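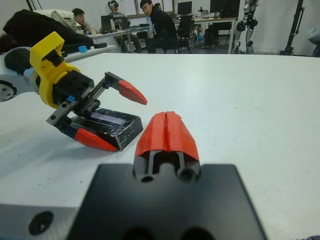
two grippers with red fingertips, white table

Thread: Casino closed my account after I sent all documents

zondholm_k
March 12, 2020
Hello all. I have played at Ristard for 3 years, small stakes, mostly blackjack. In August they asked for my passport and a bank statement and I sent both. Now I asked to withdraw 261 euros and they want proof of where my money comes from. I sent payslips. Next morning the account was closed and the balance is "under review". Is this normal? I would like to understand the rule before I complain.

Reladthorpe
It is normal, sorry. Source of funds is a different check from identity. Did your payslips show the same name and address as the account? They refused mine one time for an old address.

zondholm_k
The name is the same. The address is my old one, I moved in the winter. I did not think about this.

oddsandends20
So there is your answer. But I don't agree it is normal to close the account. They took his deposits for years with no question -- the questions came with the withdrawal. I had the same thing over 200 euros.

Reladthorpe
They can't check everybody on the first day. If the regulator finds a weak file, the casino pays for it.

oddsandends20
Then they should check at deposit. Sorry, I will not change my mind on this.

Yaowalak Jitpraphai
I worked in the payments team of a smaller operator, Thammasiri, for nearly 20 months. English is not my first language so please be patient. "Closed" and "under review" are two different statuses with us. Closed means you can't play. The money is still recorded as yours until the review is finished. Write by email, not by chat, attach a new bill with the new address, and ask for the name of the complaints service they belong to.

zondholm_k
Thank you, this is very clear. I sent the electricity bill just now. Should I also send the rental contract?

Yaowalak Jitpraphai
Only if they ask for it. More papers means more reading for them -- it can go slower.

oddsandends20
Send it anyway and keep copies of everything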